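Welcome, and thank you for stopping by the Darkia small-chains folder! These are the notes that go with our records of tangled chains, key rings and other little linked things, kept at Zarstead and tidied up each October.

## What's inside

- `chains/` – 2911 entries, one per untangling
- `rings/` – 293 entries for split rings and clasps
- `cloths.md` – a long and fond list of table coverings, florals included
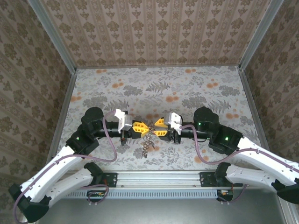

An entry starts when a piece is laid on the cloth and ends when it lies in a single line, or when we give up on it (81 of them so far, all marked `knot_left`). Please keep those in if you make a copy – they took as long as the rest, and often longer.

Patterned cloths have their own tag, `print`, as do papered walls, `paper`. The older Dromwood entries use `flowery` for both, and I do mean to fix that one of these evenings.

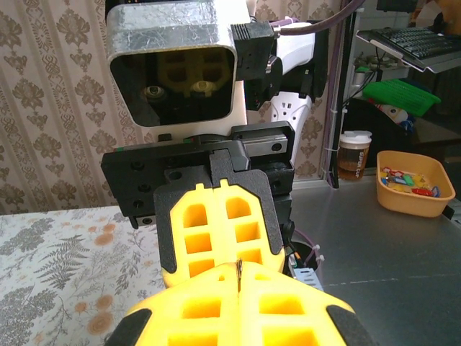
**Can I add a necklace with a pendant on it?**

Pendants go in the Fourie folder, which has a column for the weight of the hanging piece. Plain chains are welcome in this one, however short.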